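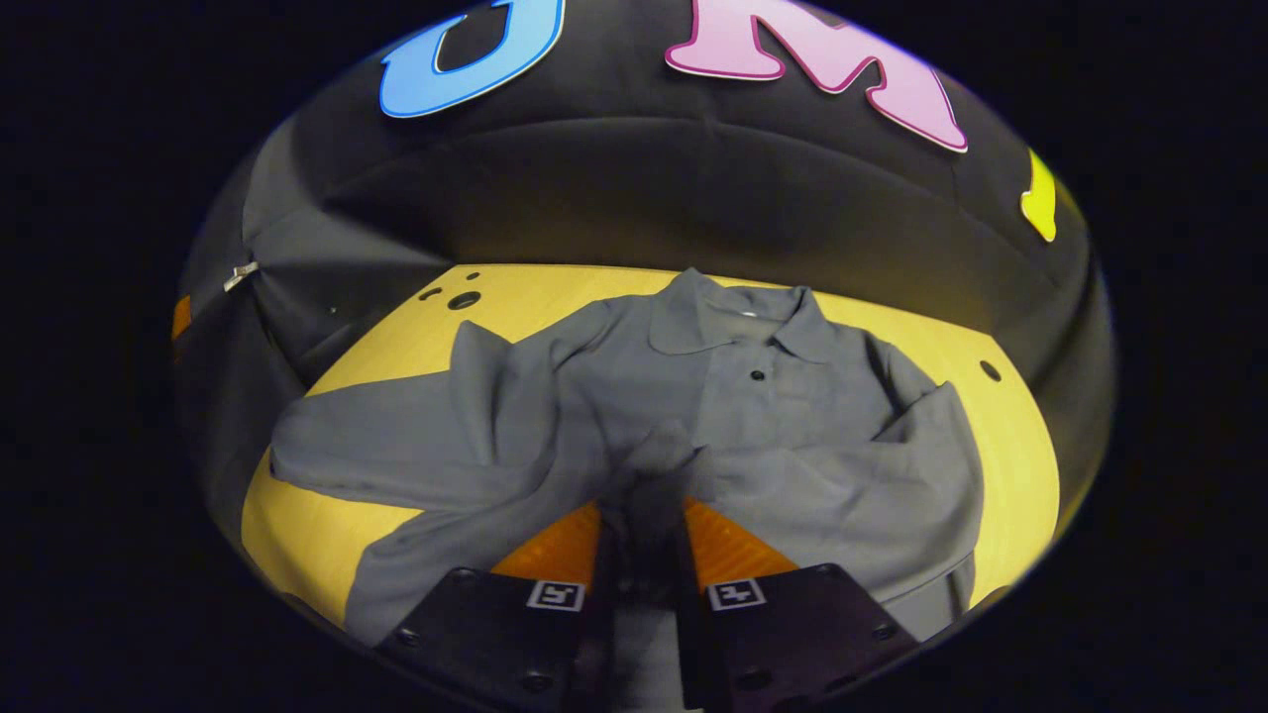 Shirt folding table back at Plolham hall in November

Category: Local / Community

Bring a shirt. Long sleeves if you can, collar too, they're the ones people get stuck on. The folding table is back at Plolham hall, 6 pm start, run again by Jucélia Teixeira of the Bultamside clothing swap.

Plan is simple. Shirt flat on the table, sleeves in, fold up from the hem. Then agian until it sticks. Teixeira had 17 people at the last one and wants 35 this time. "Smooth the collar first, before anything," she says. "Then the rest goes quick."

Folded shirts can go straight in the swap pile, adult sizes only for now. Cauã Leite is taking names at the front desk until 9. Free, no need to book but it helps. Park on the Calado side, the other lot is closed for paving thru the end of the month.

Recent items
Coat drive hours extended
Bultamside swap: what we can't take
Biten bus stop moved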